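Kevon K4 Tabletop Arm: Wrist Camera Kit

Mounts a small camera beside the gripper on any Kevon K4. Supplied with bracket, 4 screws, cable and three cable clips. Assembled by Steketti in Trustivville.

Price: 1,177 with cable, tax not included

Fitting and view check

Switch the arm off before you loosen the wrist cover. Seat the bracket, start all the screws by hand, then tighten them in a cross pattern. Clip the cable along the forearm and leave a loop at the wrist.

Power up and open the live view. Part of the gripper should show along the lower edge. A finger that close to the lens will be blurred, so set the focus on the dishes.

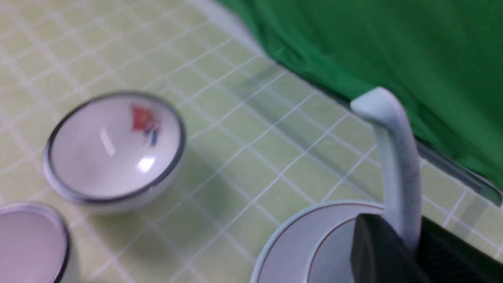 Care

Wipe the lens with a dry cloth. Shiny bowls throw back bright spots, so lower the exposure if the rims wash out. Check the bracket screws after every 70 hours of running.

Spare parts

Bracket, cable and clips are sold separately. Ask for Alžběta Šindelář at the parts desk. Orders placed in September ship with the new clips.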